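Tistside Twin-Arm Sorting Cell

Two white arms on a shared aluminum rail, each with a gripper and its own camera module. The cell handles mixed soft packs, such as bagged candy. Footprint 146 x 86 cm.

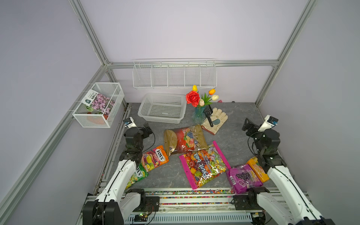
Staffing

One operator covers 2 cells – hand sorting is limited to rejects. At Pavico, packers moved to inspection and changeover after around 8 shifts of training. Contact: Jovita Villalobos, Applications.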